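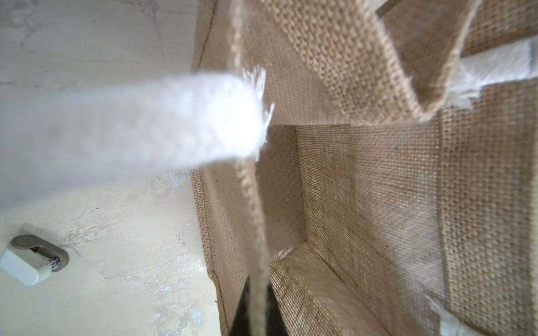

Lining an unlined jute tote bag

Filed under: Bags and baskets
Written by Shoshana Doucet, revised in December

Jute shopping bags are sold in large numbers without a lining. The weave is open and coarse, the inside seams are left raw, and the fibre sheds on to anything soft that is carried in it. A drop-in cotton lining deals with the shedding and adds a pocket. The method below is the one used in the Nelham evening class. It suits any square-cornered bag with side panels and a separate base, and it leaves the outside of the bag unmarked apart from one line of stitching below the rim.

What you need

Medium-weight cotton, washed and ironed
Matching polyester thread for the lining
Strong thread for the rim (upholstery or buttonhole grade)
Size 16 needle for the machine, and a long hand needle with a large eye
Clips; pins fall out of jute
Tape measure, chalk, a metal ruler
Stiff card or plastic sheet for the base, if wanted
A soft brush and a vacuum cleaner with a narrow nozzle

Preparing the bag

Turn the bag on its side and vacuum the interior, working along the corner folds first. Dust and short fibres collect where the side panels meet the base. Brush the weave in one direction and vacuum again. Do not wash the bag. Jute shrinks unevenly, and many bags have a thin backing that separates in warm water.

Trim loose fibres with small scissors. Do not pull them. A fibre that looks loose at one end is often held in the weave at the other, and pulling it opens a gap in the grid.

Check the handle stitching. If a handle has started to lift, repair it before the lining goes in, while both sides of the fabric can still be reached. Go through the existing needle holes where possible, with two passes of strong thread.

Measuring

Measure inside the bag, not outside. Jute is thick enough for the two figures to differ noticeably.

Height: from the base fold to the rim.
Width: across the front panel, from corner fold to corner fold.
Depth: across the side panel, corner fold to corner fold.
Base: length and width, taken flat.

Take each measurement at the top and again at the bottom. Bags of this kind are rarely true, and the top is often wider. Use the smaller figure for the base and the larger for the rim, and let the side seams taper between them.

For a bag 300 mm high, cut the panels 300 mm plus the hem allowance at the top and the seam allowance at the bottom. The allowances used here are 3 cm for the hem and 1 cm for every seam.

Cutting

Cut two large panels, two side panels and one base. Keep the straight grain of the cotton running from rim to base. Mark the centre of each top edge with chalk. Cut the pocket now as well; 2 cm narrower than the side panel on each side is a safe width.

Sewing the lining

1. Hem the top of the pocket and press the other three edges under. Stitch it to the right side of one large panel, with a small triangle of stitching at each upper corner.

2. Join the four upright panels, right sides together, to make a tube. Stop each seam 1 cm short of the bottom edge. This leaves the corner free to turn.

3. Clip the base to the tube, long sides first. Sew each side separately and stop at the corners. Do not try to pivot with the needle down unless the cotton is thin.

4. Press the seams open and leave the lining inside out. It goes into the bag in this state, so that its raw edges lie against the jute.

5. Fold the top hem outwards, towards the raw side, and press.

Fitting

Lower the lining into the bag and push each corner down by hand until it meets the corner of the base. If the lining rides up, it is too short or the base is too large; take it out and correct it. Stretching it to fit will pull the rim inwards.

Clip the lining 1 cm below the rim, centre marks first, then corners, then the rest. Any surplus should be spread along the long sides — never gathered at a corner.

Tie the handles together above the bag, or clip them to the outside, to keep them clear of the needle.

Stitching the rim

Hand sewing is slower and gives better control. Use running stitch with the strong thread, following one row of the weave as a guide line. A coarse grid makes this easy to keep straight. At the handle ends, sew through the lining and the inner layer only.

A domestic machine will manage the rim if the handles are not crossed. Set the longest stitch, reduce the presser foot pressure, and turn the hand wheel over the seams. Clean the bobbin case afterwards, as jute dust packs under the feed teeth.

Stiffening the base

Cut the card 3 mm smaller than the base on all sides and round off its corners. It can be placed between bag and lining before the rim is sewn, in which case it is permanent. For a bag that will be folded flat, cover the card in cotton and lay it loose on top of the lining.

Faults and corrections

Lining shows above the rim: unpick, fold the hem deeper, clip again.
Base sags in the middle: use a stiffer sheet, or join two thinner ones with the grain crossed.
Thread snaps at the rim: fit a new needle, then lower the top tension.

Paper patterns for the three Gredance bag sizes are available from Gorazd Radonjić at the class desk.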